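How to brief a small campaign without wasting July

By Tekle Mekonnen

Most bad advertising starts as a bad brief, and most bad briefs start as an email with the word "viral" in it. I have written a few of those myself. What follows is the way we do it now at Skuravside, for clients whose budget would not cover the catering on a television shoot.

1. Write down the one thing

One sentence: what should a person think or do after seeing the ad? If your sentence has a semicolon, you have two campaigns and the money for neither. Sanden, a maker of garden sheds, once sent us 14 objectives. We picked "visit the showroom" and put the other 13 in a drawer, where they remain in excellent condition.

2. Describe somebody real

"Adults aged 18 to 65" is a census. Pick a customer you have met and write down what they read, what they worry about and when they last bought the thing you sell. Leave out their favourite coffee unless you sell coffee.

3. Say the number out loud

Agencies would sooner be told 3,000 pounds than "flexible". Flexible gets you a proposal with a helicopter in it. Hold back 1,000 for changes, and don't mention it until the second meeting.
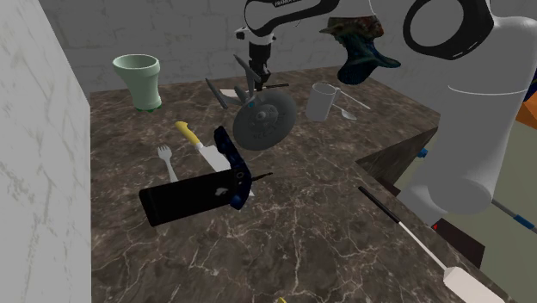 4. List what can't be touched

Logo rules, legal wording, the shade of green the founder chose on holiday. Put it all on one page at the start. With Macaraeg we learned about the green after the posters had been printed, and I can still pick it out across a car park.

5. Name one person who says yes

One, with a deputy for holidays. If the work goes round the whole office, each desk will add an adjective. Give that person 2 working days to reply, and put the deadline in the brief itself so it looks like policy.

6. Read it to someone in another department

If they ask what the product is, go back to step 1. If they suggest a jingle, thank them and carry on.

Send the finished brief as a single document, and keep the filename short. Ours for Nomosico ended in "final_final_use_this", and the agency used the other one.

Contact | © Skuravside | Back to top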